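Print this page | E-mail this page

Luscombe House – Storage and Egress Inspection
Checklist with Inspector's Comments

Inspector: Eifion Humphreys
Date of inspection: 02/05/2018
Premises: Luscombe House, ground floor and basement
Previous inspection: April, all items on that report closed except 2.4 and 5.1

Ratings used: S = satisfactory. A = action needed. N/A = not applicable. Comments are given for every A and for any S where a condition applies.

1. EXITS AND CORRIDORS

1.1 Main corridor clear to full width – S
1.2 Rear corridor clear to full width – A
Two folding tables stored upright against the left wall. Remove to basement store 3.
1.3 Exit doors open fully without a key – S
Rear door drags on the threshold in the last part of its swing. It still opens fully. Plane the bottom edge at the next maintenance visit.
1.4 Exit signs lit – S
1.5 Emergency lights pass the function test – A
Unit over the basement stairs did not come on. Battery pack to be replaced and the unit retested.
1.6 Floor mats flat and secured – S

2. STAIRS

2.1 Handrails firm – S
2.2 Treads sound, nosings fixed – S
2.3 Lighting at top and bottom – S
See 1.5 for the emergency unit, which is rated separately.
2.4 Storage under the stairs – A (carried over)
Paper and cardboard still present. The Gruvar cabinet bought for this purpose has been delivered but is still in its packing. Assemble the cabinet, move it to store 3, and leave the space under the stairs empty.

3. FREESTANDING SHELVING

3.1 Uprights plumb, feet level – S
3.2 Load notices posted – A
The Andmont units in store 3 are specified at 147 lb per shelf, evenly spread. The notice is missing from two bays. Reprint and fix at eye level.
3.3 Heavy items on the lowest shelves – A
Paint and floor cleaner are on upper shelves in store 3. Move down.
3.4 Units over 5 ft tall fixed to the wall – A
One bay in store 3 has a bracket but no wall screw. Fix before reloading.
3.5 Shelf panels seated on all supports – S
3.6 Fasteners present and tight – S with comment, see below

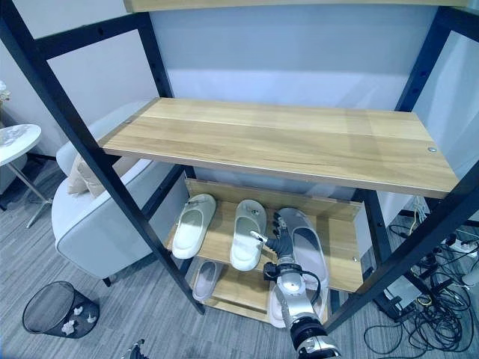 Fasteners on shelving are to be checked by hand at each inspection, starting from the bottom level and working up. A visual check alone is not enough for units assembled from punched posts, where a bolt can sit in its hole and carry nothing. Shelf surfaces need the same attention. On a unit with black posts and light wooden shelves, a round silver screw head set into the shelf surface is easy to find, and it should be felt with a fingertip to confirm that it does not stand proud. A raised head will catch on cartons and on hands. Where a head is raised, drive it home with a hand screwdriver. Power drivers strip the hole in wooden panels and are not to be used for this job.

If a screw turns without tightening, take the load off that shelf and tag it. Replace the screw with one a size larger or move the panel to a sound fixing point. Filler alone is not an accepted repair. The tag stays on until the repair has been entered in the log with initials.

3.7 Clearance below ceiling and sprinkler heads – S
Minimum is 18 in. Top shelf of the tallest bay meets this when empty. Do not stack on it.

4. ELECTRICAL

4.1 Panel access clear – S
4.2 Panel schedule legible and current – A
Circuits 9 and 11 are swapped on the card. Correct and initial.
4.3 Extension cords not used as fixed wiring – A
One cord runs behind the copier to the desk fan. Remove the cord. Request an added outlet if the fan is to stay.
4.4 GFCI outlets trip and reset – S
4.5 Space heaters – N/A
None found on the premises.

5. FIRE EQUIPMENT

5.1 Extinguishers mounted at correct height – A (carried over)
The unit in the rear corridor still stands on the floor. The Byun wall hook is on site, in the maintenance drawer. This is a ten-minute job and should not appear on a third report.
5.2 Extinguisher tags current – S
5.3 Gauges in the green – S
5.4 Alarm pull stations visible and clear – S
5.5 Fire doors close and latch unaided – A
Door to store 3 closes but does not latch. Adjust the closer, then test from fully open and from half open. A door that latches only from fully open does not pass.

6. HOUSEKEEPING

6.1 Combustible waste removed – S
6.2 Flammable liquids in a rated cabinet – S
Cabinet is sound and its door self-closes. The inventory sheet inside the door is out of date.
6.3 Floor drains clear – S
6.4 Ladders – A
The 6 ft stepladder has a cracked foot. Taken out of use at the time of inspection and tagged. The 8 ft ladder is satisfactory.
6.5 First aid kit complete – A
Eye wash is past its date. Replace both bottles.

SCOPE AND LIMITS

Area inspected was 2,180 sq ft. The checklist has 84 points in its full form – this copy covers the ground floor and basement sections only, and the roof and boiler sections are issued separately. No panels were opened and no fixed coverings were lifted. Shelving was checked in its loaded condition except where a comment says otherwise.

FOLLOW-UP

Items 1.5, 3.4 and 5.5 are to be closed within seven days. All other A items are to be closed before the next inspection. Return the signed sheet with the date of each repair and the initials of the person who did it. Where a part is on order, write the order number in the margin and leave the item open.

Signed: E. Humphreys

Contact the building office | Copyright Luscombe House | Back to top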